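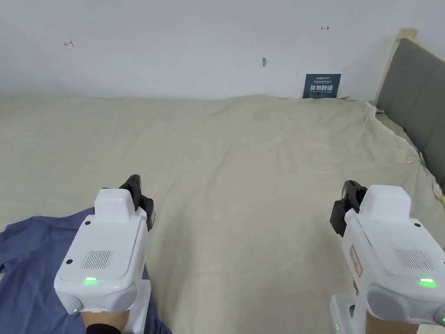 Skenatstead Housing Retrofit, Phase 2: Progress Report to the Julura Fund
Feb 27, 2019

Phase 2 covers internal wall insulation and background ventilation in 38 occupied flats. At the close of this reporting period 15 flats are complete, 12 are in progress and the remainder are surveyed and waiting for a start date. Residents stay in their homes throughout, so work goes room by room and furniture is moved only where the access plan calls for it. Beds too large to pass the door stay in the room under a dust sheet, and fixing positions are set out on the bare white wall in small red marks before any drilling. Preparation of this kind takes up more of the working day than the original program allowed for, and the labor estimate has been revised to match.

Insulation

Boards are fixed mechanically over a leveling coat. The adhesive method in the original specification was dropped after pull tests on the older plaster gave uneven results. Mechanical fixing adds one visit per flat but removes the curing period, and the net effect on duration is small. Window reveals are still the slowest item. Reveal depth varies between floors, and the thin board has to be cut on site for each opening.

Ventilation

Trumura units have been installed in all completed flats. Two units were returned with noisy bearings and replaced under warranty. Extract rates were measured at commissioning and met the design value in every kitchen. Three bathrooms fell short on the first test because of crushed flexible duct behind the ceiling - the duct was replaced with rigid pipe and the retest passed. Rigid pipe is now standard for the remaining flats.

Monitoring

Humidity and temperature loggers are in place in the completed flats and in four flats not yet started, which serve as the comparison group. Readings are downloaded monthly by Snorradóttir, the monitoring contractor. The record is too short to support any statement on heating demand. Relative humidity in bedrooms is lower in the completed flats than in the comparison group, but occupancy differs between the two and no correction has been applied.

Budget

Spending is within the approved total. The change of fixing method added $440 per flat, met from contingency. No further call on contingency is expected unless the ground floor walls need damp treatment. Samples from two of these walls are with the laboratory.

Risks and next steps

The main risk to the program is access. Four residents have asked for later dates, and two have not replied to letters. If access is not agreed by the end of next month, those flats will move to the end of the sequence, with completion still planned for June. The next report will include the laboratory results, the revised labor estimate and a full table of commissioning values.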